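Clastside Spools

A README for my filament shelf, my spare flanges, and the spreadsheet that goes with them

Last touched: Sun 27 January

Hi! If you landed here, you probably print things at home and you probably have a pile of almost-finished filament somewhere that you feel bad about. Me too. Clastside is what I call the corner of my basement where all of that lives, and this file explains how the corner works, what's in the download folder, and what the columns in the spreadsheet mean. I started it so I'd stop asking myself the same questions every month, and then a few folks on the Oltutow forum wanted the files, so now it's a proper README with headings and everything.

What you get

The folder has the flange files (plain and perforated), the label sheet, the spreadsheet as a CSV, and a text file called odds.txt where I dump notes that don't fit anywhere else. There's no installer and nothing to run. Open the CSV in whatever you like. I use the free spreadsheet program that came with my laptop and it's fine.

The CSV is 2,001 lines long if you count the header, so 2,000 weigh-ins plus one row of column names. I know that sounds like a lot for somebody with one printer and a small shelf, but I weigh a spool when it comes off the shelf and again when it goes back, and it piles up fast!

How the spools are set up

My favorite arrangement is the simple one: two round flanges, a cardboard core between them, and a rod through the middle so the whole thing can turn. I like reusing the cardboard cores because they're light, they cost nothing, and you can write on the inside with a pencil. I've tried fancier setups with bearings (there's a long rant in odds.txt) and I keep going back to a rod.

The flanges don't have to match. I used to care about that and reprint the whole set whenever I changed colors, and then I got lazy, and now I grab whichever two are closest. Mixing them is handy for keeping track of which way around a spool goes on the rod, too. Perforated ones are my pick because you can poke the loose end of the filament through a hole when you put the spool away. Please do that. A loose end slips under its neighbor and the next print stops at two in the morning. 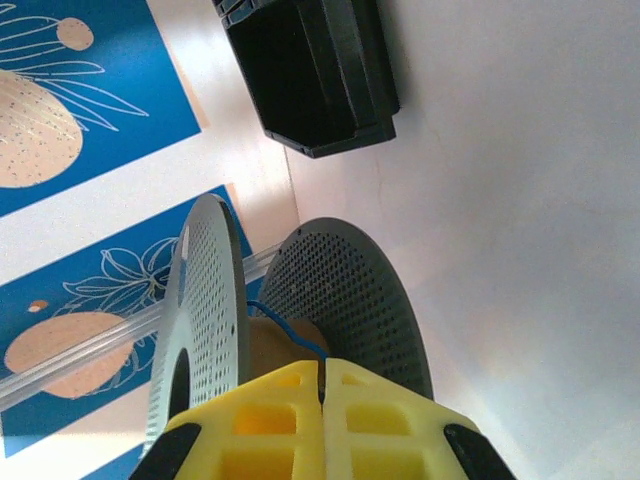

SPOOLS, PART TWO: CORES, RODS AND LOOSE ENDS

A thin blue strand over a tan cardboard core is pretty much my idea of a leftover. There's a clear plastic rod for the axle, one pale flange and one dark gray one, both full of little round holes, and it's the kind of mix I was going on about up top. I'm fond of clear rods in general. They look nice, and it's easy to spot a scratch or a bit of grit that would make a spool drag.

If you're picking a rod for your own setup, test it with your heaviest spool first. A long thin one can sag in the middle, and a spool will slowly wander downhill until it's rubbing on whatever is holding the rod up. Shorter spans are better. I put a rubber band on each side of the spool as a stop, which looks silly and works great.

For cores, check that the ends are square before you fit the flanges. Cardboard gets crushed in the mail and a squashed end gives you a wobble. I trim mine with a craft knife, going around slowly, with a strip of masking tape as a guide. If the end is soft, I rub in a little white glue and let it sit overnight.

What the columns mean

spool_id: a number I make up and write inside the core. Numbers never get reused, even after a spool is gone.

color: my word for it, so "blue" covers everything from sky to navy. Sorry. If a color matters to you, go by the spool in your hand.

maker: blank for a lot of the early rows. The ones I buy most are Trutari and Eskildsen, and I have no opinion I'd defend in public about which is better.

weight_in and weight_out: grams, on a kitchen scale, core and flanges included. Take the flange weight off yourself, or use the sheet called "bare," where I've done it already.

leftover: yes or no. A spool becomes a leftover when it drops under 100 grams of filament.

note: anything goes. A good number of these just say "tangled."

Known problems

The scale was off for a while and I didn't notice. I fixed what I could and marked those rows with an x in the note column, 70 of them. If you're making a chart, leave them out.

I also changed my mind about weighing spools with the label on. Early rows have labels, later ones don't. The difference is tiny, but it bugged me enough to write it down.

The perforated flange file has one hole that sits closer to the rim than the others. It prints fine. I've opened the file to fix it maybe four times, gotten distracted, and closed it again.

Winding leftovers together

People ask about this one a lot! Yes, you can wind two short leftovers onto one core, as long as they're the same material. I don't join the ends. I wind the first one on, tape the tail down flat, wind the second one over it, and put a sticker on the flange so I remember there's a swap coming. Keep a bit of tension with your fingers the whole way and go side to side evenly. If you rush it, the turns cross over each other and you get to do it all again (ask me how I know).

Storage

Leftovers go in a lidded bin with a packet of drying beads, standing up on their flanges. Full spools stay in their bags. My basement gets damp in spring and I change the beads more often then.

Using and sharing

Take the files, change them, print them, give them away. If you post a remix, a mention of Clastside would be lovely, and I'd like to see it. Fixes to the CSV are welcome too, just tell me the spool_id and what looks wrong. I check the Oltutow thread most weekends, and I'm slower in the summer when the garden gets going.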